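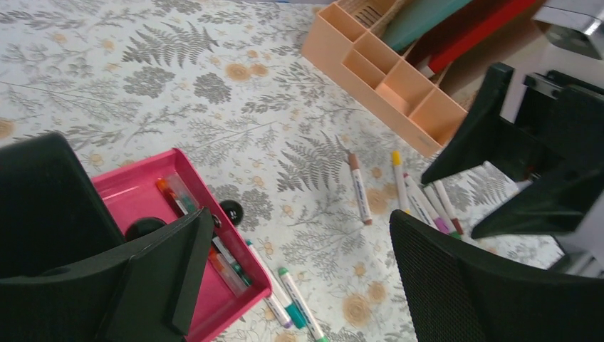 pink tray plus several of the pens on the cloth

Storing double-ended markers, and saving a tablecloth?

Posted by Ntombi Dlamini

Hi all, quick one before the school run. Got a pink plastic tray for the kids' markers, lives on the dining table. Low sides, black knobs on it. Trouble is half the pens end up on the cloth, and it's my nice one with the ferns and flowers. Off-white so every mark will show!! Don't want to move the colouring elsewhere, table is the only big surface we've got.

Also — flat or standing up? My sister swears pens die if you stand them. Budget is 70 rand, so no fancy organisers pls.

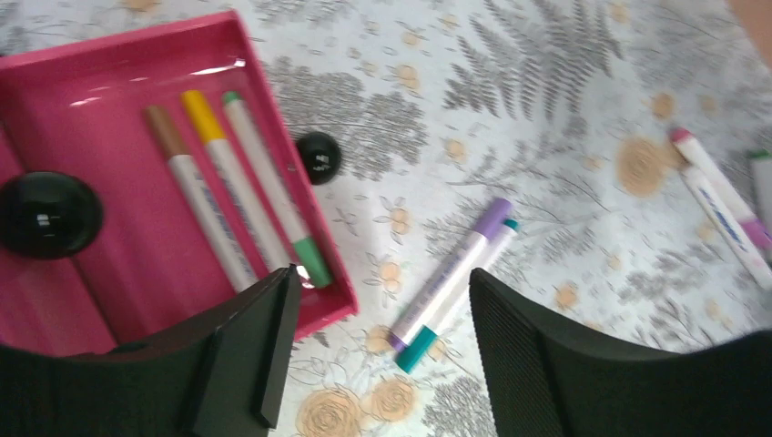
purple and teal still out, brown yellow and green in the tray

Thabiso Modise
Flat. If they've got a nib each end, standing them up starves the top one, ink sinks. Tray is fine for that. Cloth wise get clear PVC off the roll from a fabric shop, cut it 181 cm or whatever your table is, lay it over the top. Wipes clean. Let it air outside first, it stinks for a day or so. Had ours since April, no complaints exept it sticks to your elbows.

Gert Rampersad
just use an old sheet

Fatima Mahlangu
Agree with flat. Second the PVC too but do check the pens are washable, some inks go into plastic if left overnight. Try a dot on the offcut.

For getting them back in the tray, we do caps-on check at the end, kids press each one till it clicks. Then all the same way round so you can see which colour is missing. Takes a minute. If ink does get on the cloth — cold water from the back, dab dont rub, then normal wash. Never hot first. Bit of white spirit vinegar did nothing for me btw, waste of time.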